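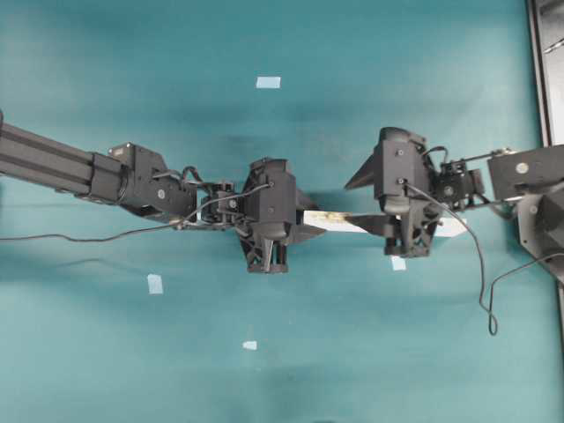
Re: [flomgate-list] Sourdough starter over the holidays

Print this message | E-mail this message

From: Margit Moen
Date: 13th December

Joar Halvorsen wrote:
> We're off to my sister's for two weeks and I don't want to
> come home to a dead starter. Fridge? Freezer? Do I have to
> take the jar with me on the plane??

Hi Joar and everybody,

Please don't take it on the plane! I tried that once, in my carry-on, and it climbed right out of the jar somewhere over the water and into my good scarf (the gray one, for those who remember it).

Two weeks in the fridge is nothing. I feed mine the night before I go, but stiff - twice as much flour as water, so it's more like a lump of dough you can pick up. Leave it on the counter for an hour, then put it at the back of the bottom shelf with the lid resting loose. When you get home it'll smell like nail polish remover and have a gray puddle on top. Pour the puddle off or stir it in, I've done both and can't taste any difference. Then give it 2 normal feeds before you bake, maybe a third if your kitchen is as cold as mine.

If you're really nervous, smear a spoonful on baking paper, let it dry until it snaps, and keep the flakes in an envelope. I mailed some to Borghild last February and she got it going again in four days with plain rye from the corner store.

The one I wouldn't bother with is the freezer. Mine came back, but it sulked for ages and the loaves were like paving stones.

Oh, and whoever borrowed my long proofing basket after the Brodeo bake day, could I have it back before Christmas? I've got the cardamom loaves to do.

Margit

Last updated: message 102 in this thread

Comments

Borghild Kvam: Still alive and still bubbling! I do use more water than Margit when I wake it up.

Sølve Björklund: I've frozen mine twice with no trouble, so I guess it depends on the starter.

Joar Halvorsen: Stiff lump is in the fridge. Thanks Margit. The basket is at our place, sorry, I'll drop it off Friday.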